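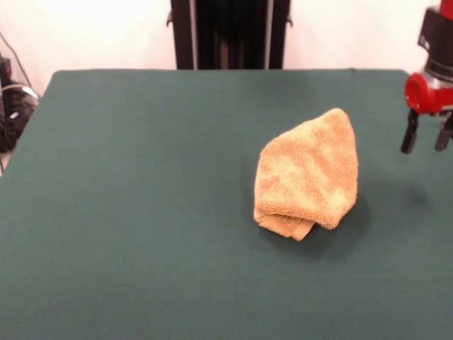

Photo: Wilson Flores / Branstead Quarterly

By Aaliyah Bouchard
April
Last updated 9:40 a.m.
2 min read

The public bathhouse at Onutby reopened this spring after 18 months of repairs to its boilers and roof. The town, with 2,505 residents, voted to keep the building in public hands. Admission remains free for children under five.

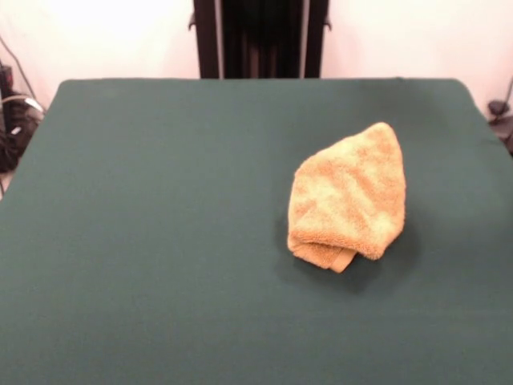 Do visitors need to reserve a time?
Reservations are required for the steam room only. The main pool admits visitors in order of arrival.

Manager Tane McAlister expects evening hours to be extended by summer.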